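Tilby Kids Electric Toothbrush Review
Posted 15/07/2020 by Sota Fujimoto

We bought the Tilby in March, when my son was five and brushing had turned into a fight twice a day. He had used a plain manual brush until then. His dentist had no strong opinion on electric or manual, as long as the brush was small and soft and one of us finished the job for him, so I went by size and price.

The Tilby comes in a plain cardboard box with the handle, two brush heads, a charging stand and a sheet of stickers. The handle is short and thick, with a rubbery grip down the back. There is one button. Press it once and it runs for two minutes, with a short pause every thirty seconds so the child knows to move to another part of the mouth. Press it again and it stops. I was glad to find no app.

The head is small enough to get behind his back molars, and that was my main complaint with the Claneck we borrowed from my sister before this. The Claneck cleaned fine, but the head was too wide for him and he gagged on it. The Tilby's bristles are softer too. After four months they have started to splay on the first head, so I would plan on a new one every three months, same as any brush.

Noise is moderate. It is louder than my own Spanos, and my son did not like it at first. We let him hold it running against his palm for a few evenings before it went near his mouth, and after that he was all right with it.
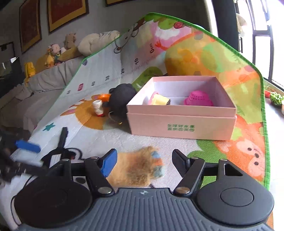
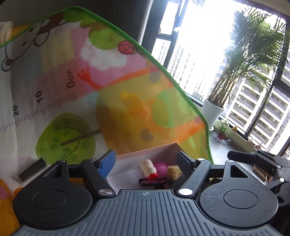

Getting a child used to a new brush takes some patience, whichever one you buy. I would not start at the sink. We started in the play area, with the brush switched off, and he got to be the dentist. A soft toy is good for this. A fuzzy tan paw with blue and orange toe pads, like the one on the play mat in the first picture, can have each toe brushed in turn, and you can talk about getting every one before moving on to the next. After a week of that he opened his mouth for the real thing without an argument.

Battery life is better than I expected. The maker says 8 days on a charge, and we get 6 with two full sessions a day. The charging stand is the weak point. It is light and tips over when you pull the handle out with wet hands, and the toothpaste that drips into the bottom of it is hard to get out. I use a cotton swab. The stickers peeled off in the first week – no great loss.

Replacement heads come in packs of four. I have only found them through Clokero, the store where we bought the brush, and they were out of stock once when I looked. Heads from other brands do not fit. If you buy the Tilby, order a pack with it.

I still go over his teeth myself at night. The brush does a decent job on the fronts, but he rushes the insides of the bottom teeth and the timer can't fix that. At his last checkup there were no new soft spots and his gums looked fine. I can't say how much of that is the brush.

I would buy it again for a child between four and seven. For an older one I would look for a longer handle and a steadier stand.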